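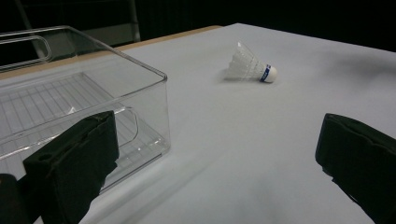 Sorting and storing shuttlecocks in an open bin

Applies to nylon and feather shuttlecocks used for club practice. Match shuttles stay in their tubes and are not covered.

What you need

A clear plastic bin with handle cutouts and an open top
A table with a smooth, pale surface
A soft dry cloth
Masking tape and a marker
A second container for discards

Step 1. Prepare the bin

Wipe out the bin, including the grooves in the floor if it has them. Grit collects there and gets into the skirts. Let it dry fully before anything goes in. Set it at one end of the table with a long side facing you and keep the rest of the surface clear for inspection.

Step 2. Lay each shuttle on its side

Take one shuttle at a time and put it down on its side, clear of the bin. Roll it slowly through a full turn. A sound skirt keeps the same outline all the way around. A flat spot or a bent vane shows up as a wobble.

Step 3. Check the base

Press the cork with your thumb. It should feel firm and sit square to the skirt. Look for splits near the band. If the band has lifted at one edge, press it down and see whether it holds. A loose band is acceptable for drills, but mark the shuttle so it doesn't get mixed in with the better ones.

On most nylon shuttles the band colour indicates speed: green is slow, blue is medium, red is fast. Sort by band before you sort by condition. Feather shuttles usually have the speed printed on the tube instead, so label them when the tube is opened.

Step 4. Sort by condition

Grade A: round skirt, firm cork, no damage.
Grade B: up to 2 bent vanes, cork firm. Use for feeding and serve practice.
Discard: broken ribs, split cork, or a skirt that will not hold its shape.

Step 5. Load the bin

Place shuttles cork down in a single layer. Feather skirts can be nested in short stacks - no more than two high - but do not force them. Nylon skirts left under a load take a set, and it is slow to come out. Stop well below the handle cutouts so your fingers don't crush anything when you lift.

Step 6. Label and store

Tape a label to the outside with speed, grade and month, e.g. "Medium, B, April". Keep the bin out of direct sun and away from heaters. Feathers turn brittle in dry air - if yours are breaking early, move them back into closed tubes.

Re-sort the B bin every second Friday if it is in regular use.

Page maintained by Phúc Quách, Deltham Badminton.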